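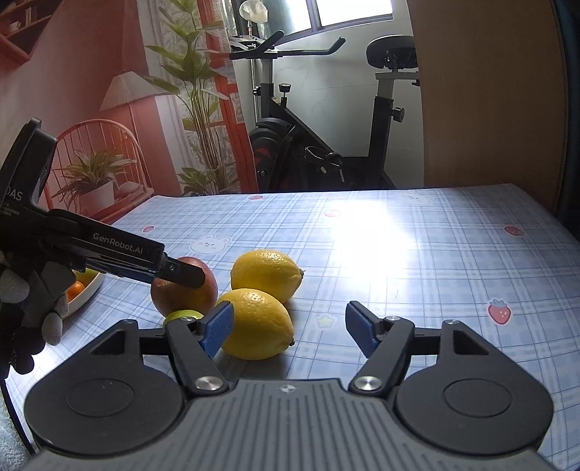 Two hand-held grippers at work on the fruit task, blue plaid tablecloth included.

Benedita Matos has read a lot of papers in which a robot learns from people picking things up, and she would like a word about the numbers.

"Everyone reports how many demonstrations they collected," she says. "I want to know how many of them taught the machine anything."

Matos runs the evaluation side of a small project at Imeck. The method is simple enough to explain over coffee. A person holds a gripper in each hand and does a household job with them, moving fruit on a table, say, while the devices record. A policy is trained on the recordings and then handed to a robot arm that wasn't there. The project gathered 3237 recordings this way, most of them in private homes.

Her group then did something a bit unkind to its own data set. They trained one policy on everything and a second on only 1000 recordings, picked for variety in homes and objects. On the fruit task the two came out level, close enough that Matos won't call a winner.

I asked whether that was good news. Less data, same result, cheaper for everyone.

"It's good news if you believe the test," she says. The test was 300 trials in 2 rooms at the lab, and she isn't sure she does believe it. "Both rooms have plain tables and blinds on the windows. A home has sun coming in across the cloth. It has strawberries printed on the cloth, when the job is to pick up fruit. We trained on that kind of mess and then graded ourselves somewhere tidy."

Her colleague Lungile Hlongwane, who handled the recording sessions, is more cheerful. He points out that the hand-held approach gets you into places where you'd never haul a robot, and that people pick up the knack quickly. "You squeeze, it closes. A lemon rolls, you go after it," he says. "Those chases are in the data. I think they matter more than Benedita does."

Do they? Matos pulls a face. The recordings with a chase in them were never labeled, so there is no way yet to train with and without them. Hlongwane has started going through them by hand.

There is also the question of the hands. A person steadies one piece of fruit with the left gripper and reaches with the right without thinking about it. The arm at Imeck is a single arm. When I ask what happens to the other half of the recording, there is a pause.

"We drop it," Matos says. "For now. I'd put that in the first paragraph of the paper. I was outvoted, so it's in the appendix."

A second round of trials is planned for January, in homes this time.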